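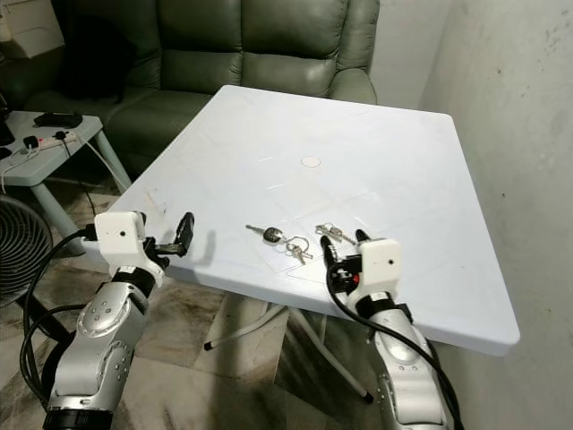
Sat 22 October

Keys again. Henk Vandenberghe wants the Gastbridge rooms handed back with every lock accounted for, so I spent the morning going through what we have.

Two bunches. The bigger one has the key with the dark oval head, plus small silver-colored ones on a thin ring. The other is smaller, a mix of brassy and silver-colored.

Tried them on the doors downstairs. The oval head key is the front door. It sticks in the lock unless you pull the door toward you first. One of the brassy ones opens store room 12. Cabinet 152 wouldn't open with anything. Greer Tennant thinks that lock was changed in March when the Nistex parts were moved, and the new key may have gone with them. Will ask her for the sign-out sheet.

Padlock on the back gate is stiff. Graphite helped a bit. Don't use oil on it, it picks up grit.

Still to do:
Tags for both bunches, paper ones until the plastic ones come in
Find out what 1308 is in the old key book, no door listed next to it
Get a second front door key cut
Ask Henk if he wants the spares in the same envelope

Left the key book in the top drawer by the sink.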